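Forty Days With a Borrowed Electric Wagon

12 October 2019

So I gave the car back this morning and I've been moping in the kitchen ever since. If you've been reading along you know the deal: my cousin's husband, Nizar Dabbas, works for the Hovland dealership out in Pelisbridge, and they had one of the small electric wagons sitting around as a long-term loaner. He asked if I wanted it for 40 days while my old hatchback was getting its transmission rebuilt. I said yes before he got to the part about insurance (which was fine, by the way, it was one form and a phone call).

A few of you wrote in with questions, and I kept putting them off because I wanted to do a proper long drive first. I've done it now, so let's go.

How far does it really go?

The sticker says one thing, my driving says another! Around town I never thought about it. I plugged in every third night or so and it was always ready. On the highway to Irkberg, with the heat on and a headwind, I got 175 miles before I lost my nerve and pulled off to charge. There was still some left. I'm just a coward when the little battery picture turns orange.

Coming home I kept it at 60 and left the heat off, wore my big coat, and felt very smug about it until a truck full of hay passed me going uphill.

Charging at home

I don't have a fancy wall box. I have an outdoor outlet by the side door, which the previous owners put in for Christmas lights, and I ran the cable along the step and through the gap where the mat goes. It was slow. Overnight slow, and if I got home with a low battery it was more like overnight plus breakfast plus half the morning. For my kind of driving that was okay. If you commute a long way you'd want the real thing, and I'd get an electrician to look at your panel before you get your heart set on it.

One thing I'd do over is buy a hook for the cable on day one. I tripped on that thing more times than I'm going to admit on the internet. 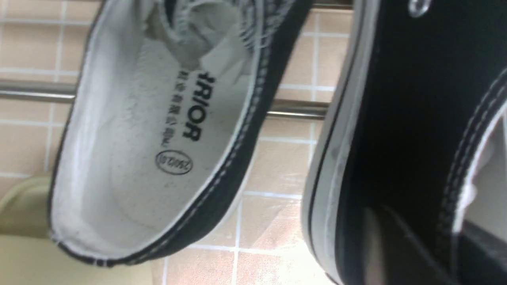

The Irkberg trip

This was the big one. Two adults, a cooler, a tent we never put up, and my sister's enormous duffel bag. The back seats fold nearly flat and we got everything in without blocking the rear window, which in my hatchback would've been a fight.

We stopped at the charging station in Dradalcombe on the way up. There are five plugs behind the grocery store and 2 of them were out of order, with a piece of paper taped over the screens. The one I picked wouldn't take my card. I moved over to the next one, it wanted me to download an app, the app wanted me to make a password with a symbol in it, and by then my sister had gone in and come back with soup. Once it got going it was great, I have to say. We ate the soup in the car with the radio on, and by the time we'd argued over who got the last roll we had plenty to get to Irkberg.

The drive itself was lovely. It's so quiet! You hear the tires and the wind around the mirrors and that's pretty much it. I liked how it slows down when you lift your foot, too. The first day I hated it and made everybody carsick, and by the end of the week I was hardly using the brake pedal at all.

Things I didn't love: the seats are firm in a way my back noticed after a couple of hours. The wipers have a mind of their own. And to turn the fan up you have to go through a menu on the screen, and I would pay good money for a knob. Please, car people. A knob.

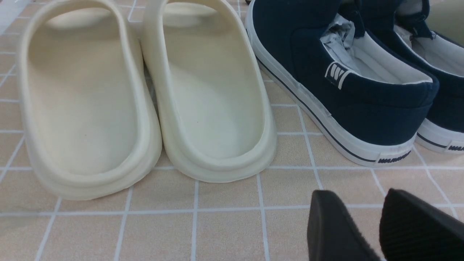

FILED UNDER: CARS, OPINIONS, LONG ANSWERS

Would I buy one?

I keep going back and forth. Nizar gave me a price on this exact car, since it's a demo with some miles on it, and it was lower than I expected and still more than I've got. My hatchback is paid off. It also just had a very expensive operation, so I'd feel silly trading it in before I've gotten some use out of the new transmission.

But I drove it home from the shop today and it felt like a lawn mower. I stalled at the light by the bank. I'd gotten so used to just pressing the pedal and going that my left foot had apparently retired.

I'm going to see how the winter goes. Nizar says there might be another loaner free in November, and I'd love to try one in real cold, so if that happens I'll write it up. And if any of you have driven one of these through snow, leave me a comment, I want to hear how much range you lost and whether the door handles froze.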